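Chapter 8
A Visit to the Workshop

By the end of this chapter you should be able to:
explain the difference between a demonstration and a test
prepare useful questions before you visit an automation site
describe how a hand-held gripper is used to teach a task
write a short visit report which another person can use

8.1 Why we begin with a visit

In the previous chapters we have studied joints, motors and sensors one at a time. A student who knows all of these parts can still be surprised when she enters a room where they are working together. The room is noisy, people walk through it, and the object on the table is soft and does not keep its shape. For this reason the second half of the book starts with an open day.

The open day we use was held by Alorar, a small company that develops handling methods for textiles. It took place on 30th September in the Jurnholm building, and our evening class was invited together with students from two other schools. The host was Parisa Sadeghi, who leads the training work at the company. Her colleague Dennis Obura answered the technical questions, and he was very patient with us.

8.2 Before the visit

A demonstration is prepared by the people who give it. They choose the object, the light and the moment. This is normal and it is not dishonest, but the visitor must remember it. A test is different: the conditions are written down before, and the failures are counted together with the successes.

When Mrs. Sadeghi told the class that one folding routine had reached 98 percent, Vasanthi Reddy, a student in the first row, asked which cloth was used and how many attempts were made. The answer was that the number came from one type of cotton towel, always placed in the same position. With a different cloth the company had no number yet. Both pieces of information belong in a visit report, and the second one would be missing if the question had not been asked.

Write your questions on paper before you go. Good questions are short. What happens after a failed grasp? Who decides that an attempt is good? How long does a new operator need to learn the work? Mr. Obura said that his new operators need up to 8 hours before their recordings are accepted, and that tired operators should stop early.

8.3 Teaching by hand

In Chapter 5 the robot was programmed with positions. At Alorar a different method is used for cloth. A person holds a gripper in the hand and does the task with it, while a camera on the gripper records the movement from close by. Later these recordings serve to train a robot arm. The operator must move in a way that the arm can also follow, so quick turns of the wrist are avoided.

Cloth is a difficult material for this method. It bends under its own weight, it hides its own edges, and when it is bunched the camera sees only folds. Nélida Domínguez, who has trained operators at the company since it moved from Plunelska, advises beginners to look at the loose end of the cloth and to forget the middle. She also asks them to say aloud when they close the jaws. It feels strange at first, but after a few minutes most people do it without thinking.

Compare the two views below when you read Section 8.4, where we discuss what a camera near the jaws can see and what it cannot.
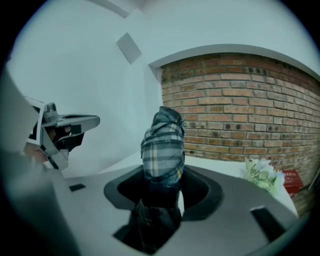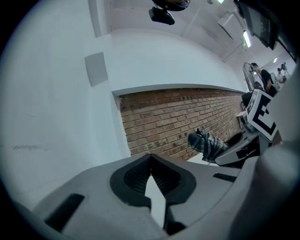
Figure 8.1 Plaid cloth at the Alorar open day, in two views from cameras on hand-held grippers. The second view also shows another gripper, with a square black-and-white marker on it.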